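August, 2:40 p.m. Evaluation of the Viditz hand-held gripper kit (two units, Trarier supply terms)

The kit remains under review for the Lornberg bench. The quoted service plan covers 184 days and includes 6 replacement finger pads. Grecu's competing offer has been received and will be assessed on the same form.

Pad condition is to be recorded before each session – the supplier's rating of 1000 grasps has not been confirmed by this laboratory. The basket task is retained for the next three sessions. Open item: price of pads ordered separately. 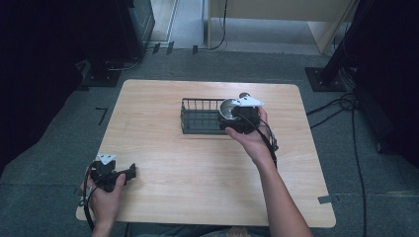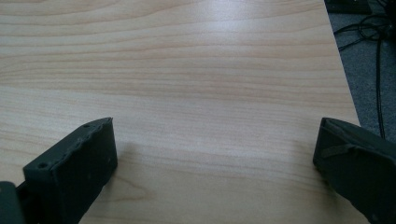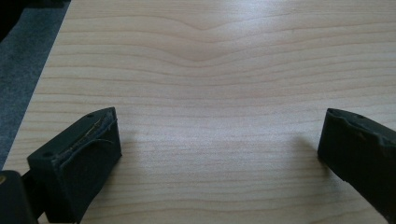 Viditz kit at the wooden table. Last picture: pad partly torn away on the left finger.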